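Small bottles, long memories: Nélida Pereyra on learning to smell again 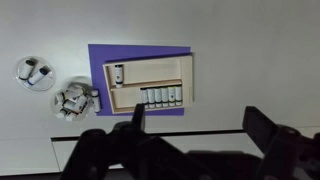 Most people give up in the second week, according to Anoma Jayawardena, and they give up because they expect lemon to smell of lemon. She was in the first group that Nélida Pereyra ran in Erngate, and she told me before I went that I should ask about the coffee.

So I asked about the coffee. Pereyra sighed and put the kettle on.

"I lost my sense of smell after a bad cold," she said. "When it started coming back, coffee smelled like burning rubber. I'd worked in a café for nine years. I had to stand in the doorway of my own kitchen while my husband made his in the morning, and in the end he drank it in the garden."

She is not a doctor and says so early and often. She trained as a teacher, taught chemistry for a time, left to run the café, and began the smell evenings after her own sense had mostly returned. They take place upstairs at the Ionescu rooms on Jetance Street, every other Thursday. People sit at two long tables and sniff things, then write down what they get.

"Some of them write 'nothing' for weeks. I ask them to put the date next to it all the same. Later on they like to look back."

The method is simple enough. You choose a few strong, distinct smells and sniff each one for a short while, morning and evening, thinking hard about what it used to be like. Pereyra favours clove, rose, eucalyptus and lemon to start with, and changes them after a few months. She is wary of anyone who promises more than that.

"It doesn't work for everybody. I had a man who came from May right through to Christmas and got back smoke and vinegar. He was pleased with the smoke, because of the safety side. But he wanted his wife's cooking and he didn't get it, not while he was with us."

I asked what people miss most. I had expected her to say food.

"Food is what they talk about at first. After that it's people. One woman couldn't smell her baby's head. Another one was worried all the time that she smelt bad herself, so she washed too much and her skin went. You can't check, you see. You have to ask someone, and who do you ask?"

Jayawardena had said something similar on the phone. Her own worry was gas. She moved from a gas hob to an electric one and still went round the kitchen at night, touching the knobs.

The group charges 2 pounds a session, which pays for the room and most of the oils. Pereyra used to make up her own jars with cotton wool, but the smells faded and people complained that week six was weaker than week one. Now she buys from a supplier called Zirnel and throws everything out after 100 days, whether or not it still seems good.

"I can't trust my nose to judge it," she said. "I'm still not right at the top end. Citrus is thin. Grass I get, on a warm day, if it's just been cut."

Does she get tired of it? She thought about this for some time.

"The writing down, yes. I have 30 notebooks. I keep meaning to type them up and my sister keeps offering to help, and then she reads a page and gets upset. They're sad, some of them. There's one that just says 'soap?' over and over, with the question mark, and then one day it says 'soap'."

For anyone starting at home, she suggests keeping the oils away from sunlight and away from the cooker, and sniffing gently with the mouth closed. Anyone whose smell goes suddenly without a cold or other obvious cause should see a doctor first. She asks people who join the evenings not to wear perfume, and someone always forgets.

And the coffee? She drinks it again, weak, with a lot of milk. It smells of toast, she says — burnt toast, on a bad day — and she has stopped waiting for it to be what it was.

The evenings start again on Monday, August 1, 2022, a one-off change of day while the floor upstairs is being sanded, and go back to Thursdays after that. The side door is the one to use.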